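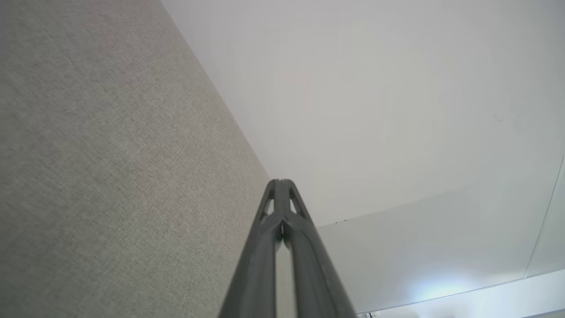 Gray woven wall panel and white ceiling.

Plekus Fabric Swatch Records

Plekus is a plain table of notes on upholstery and panel fabrics, kept by Florence Charbonneau in Griltalstead. It holds 2523 rows, one per swatch. The swatches came out of the sample books of two mills, Marchand and Starnia, and each was handled, measured and written up by the same person. The table is meant for people who match old fabric for repairs and for anyone studying how mills name their colors.

What is in the folder

swatches.csv — the main table
mills.csv — short notes on each mill and its numbering
colors.csv — the mill's color name next to our plain color word
CHANGES.txt — edits, newest first

Columns

The main table has 13 columns. The ones most people want are swatch_id, mill, book, color_name, plain_color, weave, fiber, weight and backing. The rest deal with condition: fading, stains, glue on the back, and whether a corner was clipped before the swatch reached us.

Weight is in grams per square meter. Where the swatch was too small to weigh, the cell is blank. A blank never means zero.

plain_color uses a short list of words such as gray, green, gray-green and off-white. Mill names like Harbor Mist are kept in color_name exactly as printed, spelling mistakes included.
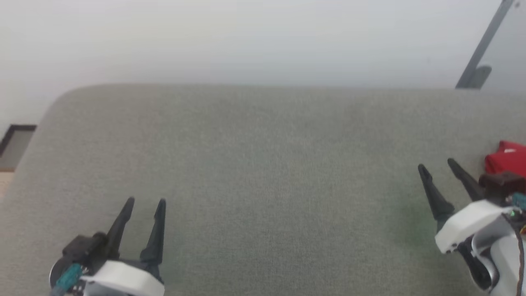
Can I use the table to order a matching fabric?
Use it to narrow the search, then ask the mill for a cutting. Dye lots differ, and the table records the swatch and not the current stock.

How the colors were judged

Every swatch was looked at flat, next to a north window, between 10 in the morning and 2 in the afternoon. Lamps were off. Swatches with a raised nap were brushed one way first and then turned 90 degrees and looked at again. If the two readings disagreed, both words are given with a slash between them.

Fiber is copied from the label. Burn tests were done only on swatches with no label, and those rows say "tested" in the fiber_source column.

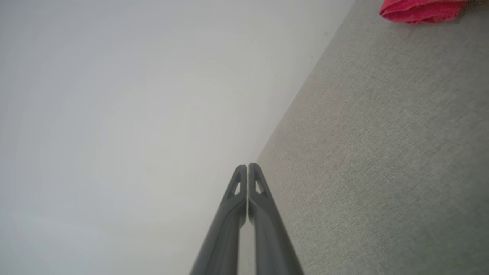
The weave column was harder to keep steady. Marchand calls several different cloths "linen weave," including ones with no linen in them, and Starnia uses the same words for a basket weave. We settled on the structure seen under a hand lens and moved the mill's wording to the notes.

Known problems

Book 9 from Starnia lost its index page, so its color names were taken from the backs of the swatches. Some are hard to read and carry a question mark.

Felts are thinly covered. Marchand kept them in a separate book that we have not found.

Weights entered before January were rounded to the nearest five. Later ones were not.

Reuse

Free to copy and change for any purpose. Please keep the swatch_id values as they are, and send corrections with the id and the column name.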